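Offsites don't make leaders. Went to one in June, Flornside, 30 managers in a room, sticky name tags. Lovely muffins. Back at work, same old behaviour.
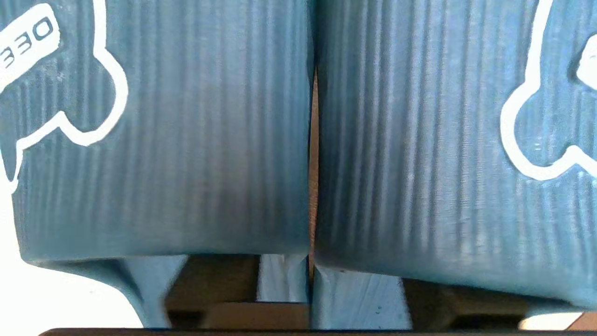 And the bill! Could of hired someone for that. Meanwhile Liis Siliņa runs the Okska crew with a short chat every morning, and her people stay.

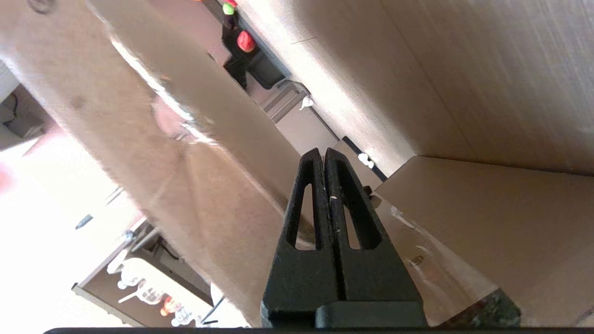 Vol. 4, No. 21

So skip the keynote. Talk to your staff. Teh rest follows, mostly.
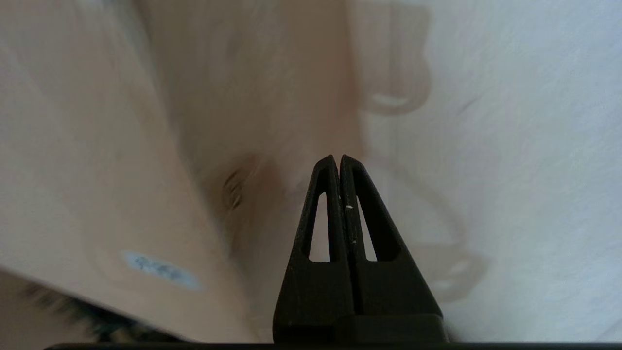
What if head office insists? Send one person and have them report back.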